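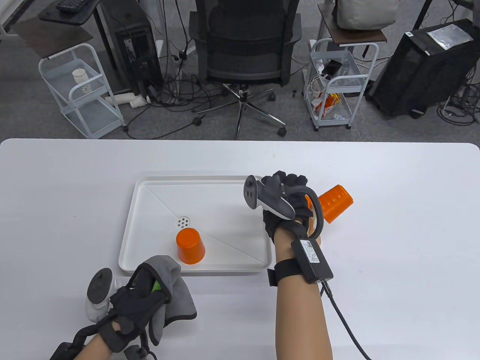 Pleltow is a chunky, friendly slab serif made for signs, labels and short headlines. It comes in 2 weights, Regular and Heavy, and I've been drawing it on and off since a hardware store sign made me fall for fat square serifs. I love how it looks big. Set it at 72 points and the lowercase g gets to show off its ear!

# Pleltow

The current release is 2.41. If you have anything older, please replace it, because the kerning in the early versions was pretty rough (sorry to everyone who typed "AVOCADO" in Heavy).

## What's in the folder

```
pleltow/
 otf/ Pleltow-Regular.otf, Pleltow-Heavy.otf
 ttf/ same two styles
 web/ woff2 only
 sources/ drawing files and build script
 proofs/ PDF sheets for printing
 LICENSE.txt
 README.md
```

The OTF files are the ones I use every day. Grab the TTFs if your cutting machine or older program is fussy about OTF. There's no need to install both, and some programs get confused and list the family twice if you do.

## Installing

On Windows, select the files, right-click and pick Install. On a Mac, double-click each file and let Font Book do its thing. On Linux, copy them to `~/.local/share/fonts` and run:

```
fc-cache -f
```

Restart any program that was already open. For the web:

```css
@font-face {
 font-family: "Pleltow";
 src: url("web/Pleltow-Regular.woff2") format("woff2");
 font-weight: 400;
}
@font-face {
 font-family: "Pleltow";
 src: url("web/Pleltow-Heavy.woff2") format("woff2");
 font-weight: 900;
}
```

## Characters

Basic Latin is all there. So are the accented letters for French, Spanish, German, Polish, Czech, Swedish and Turkish. The Turkish dotless i has its own spacing and the fi ligature turns itself off when the text is tagged as Turkish, so you shouldn't lose a dot anywhere.

Cyrillic isn't in this release. I have sketches for Bulgarian letterforms and they are so much fun to draw, but the spacing isn't close to ready.

## OpenType features

| Tag | What it does |
|------|------|
| `liga` | fi, fl, ff, ffi |
| `tnum` | equal-width figures for price lists |
| `frac` | real fractions, built from any digits |
| `ss01` | single-story a |
| `ss02` | flat-topped 3 |
| `case` | raises dashes and brackets to match capitals |

Try `ss01` in Heavy. It changes the whole mood of a word, and it's my favorite thing in the font. `case` is the one people forget about, and it makes phone numbers next to capitals look so much better.

## Sizes

Regular holds up down to small label sizes on a decent printer. Heavy does not: the inside of the e starts to fill in, so keep it at 40 points and up if you're cutting vinyl or printing on rough paper. On screen you can go a bit smaller.

## Pairing

I set my own proofs with Noditz for the body text. It's a plain, slightly narrow sans, and the two share nearly the same x-height, so you can mix them on a line without fiddling. Georgiev Text works too if you want something bookish. Neither one is included here.

## Known problems

- The Heavy ampersand sits a hair too low. Fixed in the sources, not yet in the built files.
- `frac` picks up dates written with slashes. Turn it on only for the text that needs it.
- Underlines touch the tail of the Q in some programs.
- The Czech ď and ť are still kerned by eye, and a word ending in ť followed by a quote mark looks tight.

## License

SIL Open Font License 1.1. Use it for personal or paid work, put it on a T-shirt, bundle it with your app. You may change it and share your version, but "Pleltow" is a reserved name, so call yours something else. You can't sell the font files by themselves. The full wording is in `LICENSE.txt`.

## Bugs and requests

Open an issue and include the program you're using, the style, and the exact text that looks wrong. A screenshot helps a ton with spacing reports. Missing a letter for your language? Please ask! Send a few real words that use it so I can test the spacing properly.

## Changes

**2.41**: new kerning for capitals, `ss02` added, Turkish ligature fix.

**2.40**: Heavy redrawn from scratch, woff2 files added.

**2.0**: first release under the Pleltow name. Before that it was called Pledholm, and files with the old name can be deleted safely.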